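3.2. Evaluation of the hand-held gripper kit in a furnished room

The Memora kit is sold by Pallthorpe as a set of hand-held parallel grippers with a wide-angle camera on each body, together with software for recording and checking demonstrations. We evaluated the July release. Its stated purpose is to capture manipulation data without a robot arm on site, and most published trials with such kits use rigid objects on plain benches. Our trials used soft goods – crocheted and sheer items in particular – on and around a round table in an ordinary room. 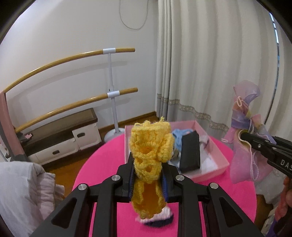
Figure 4. Gripper closed on a yellow crocheted garment over the table, with a second gripper holding a sheer doll dress.

Open stitches and thin layers give the pads little continuous surface to press against. We therefore scored a grasp as valid only if the item stayed between both pads until the operator chose to release it. Of 2000 recorded episodes, 1766 met this rule. Items with loose yarn or ribbon ends were scored the same way, with the ends ignored.

The vendor software rejects episodes in which tracking is lost. Coutinho, the open-source pipeline used for comparison, keeps them and marks the affected span. The second approach suited our data better, as short losses were common when the jaws came close to the camera's view of the box interior. Both tools were run with default settings. 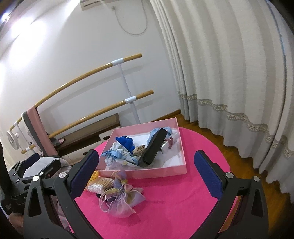 Calibration was repeated at the start of each session with the Vetcombe target. The procedure is short but must be done separately for each gripper, and the manual does not say how long a calibration remains valid. Pad wear was not measured. Storage use was over 3278 MB per session before compression, a figure that should be checked against the capacity of the supplied cards. Results by item type are given in Section 3.3.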